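Tabletop Teaching Group
Minutes of the March meeting

Started 10:00. Room and call-in both open.
Agenda: last month's actions, the pick-up task in simulation, remote control setup, hand guiding, storage, any other business.
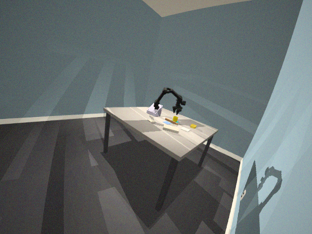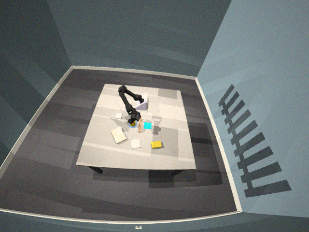

The simulated table and arm, two views

Minutes taken by Maj-Britt Midtbø
Demonstration lead, Sornimholm site

1. Last month's actions

The minutes of the last meeting were accepted with one correction. Item 4 should say the Osham site will keep its own operator list, and that the main list stays with Sornimholm.

The operator guide has been shortened and sent out. Golnar has read it and sent comments. Two of them are still open, both on the wording of the reset steps.

The spare hand controller has been repaired and is back in the cabinet. Action closed.

2. Pick-up task in simulation

Golnar Zarei reported. The task is the one agreed in the winter: the operator drives the simulated arm to the small yellow item, closes the gripper on it, lifts it and sets it down on a target. The other pieces stay on the table as clutter and are not to be moved.

She used the two views to talk about the approach. In both of them the gripper is over the small yellow item. From the low side view the gap between the fingertips and the item is easy to judge. From the higher view the gripper hides part of the item, and operators who work only from that view tend to come down too far and bump it. She wants both views on the operator's screen at all times.

There was some discussion of the thin orange-brown piece next to the item. Several operators have caught it with a finger on the way down. One proposal was to take it out. Golnar was against this — the arm has to learn to come in beside things, and a clear table would teach it less. Agreed to leave it in. A demonstration in which the piece is knocked will be marked as a failure and kept in a separate folder.

It was also asked whether the yellow block nearer the front of the table confuses people, being a similar color. It has happened in the first session with new operators and not much after that. The written instruction will now say "the small yellow item by the orange-brown piece" in place of "the yellow one."

Total demonstrations recorded to date: 3,624. Of these, 900 were done by operators at Osham. The target for the year was not discussed.

3. Remote control setup

The delay on the link from Osham was bad in the first part of the month. Operators there said the arm kept going after they had stopped their hand. The Clorelix software was updated and the complaint has not come back. Maj-Britt to ask Osham for a short written note on this, with the settings they are now using.

Speed scaling was talked over at length. At present a hand movement gives an arm movement of the same size everywhere. Golnar would like the arm to move at a slower ratio once the gripper is near the table. Two people on the call thought a change of ratio partway through would feel odd and would put a kink in the recorded path. No decision. Golnar will record 46 demonstrations with the slower ratio and the same number without, and bring both sets to the next meeting.

The pause button is in a poor place on the hand controller and gets pressed by accident. Until this is fixed, operators should throw out any demonstration with a pause in it and start over.

4. Hand guiding

This is for the real arm only. The Golestani bench is ready except for the floor mat. Guiding by hand gives smoother paths near the table than remote control does, but the operator's arm blocks the side camera for part of the movement. Moving the camera to the other side of the bench was suggested and will be tried.

New operators will do 6 practice runs by hand before anything is recorded. It was asked if people who already know the remote setup can skip these. They cannot.

Gloves: still wanted in a smaller size. Carried over from last month.

5. Storage

The shared drive is filling up. Failed demonstrations are to be kept, but the full-size video for them can go after the numbers have been checked. Joint positions and gripper state are kept for everything. File names must have the operator code first and the task code second. A batch from Osham came in the other way round and has been renamed.

6. Any other business

Operators asked for a longer break between sessions. Sessions will be cut to 40 minutes with a 20-minute break, starting with the next schedule.

The meeting room is double booked for part of next month. Maj-Britt to look for another one.

Actions

Golnar Zarei — both views on the operator screen
Golnar Zarei — new wording for the task instruction
Golnar Zarei — paired recordings with slower and normal ratio
Maj-Britt Midtbø — note from Osham on link settings
Maj-Britt Midtbø — room for next month
Maj-Britt Midtbø — order gloves, small (carried over)
Golestani bench — floor mat, move side camera

Closed 11:25.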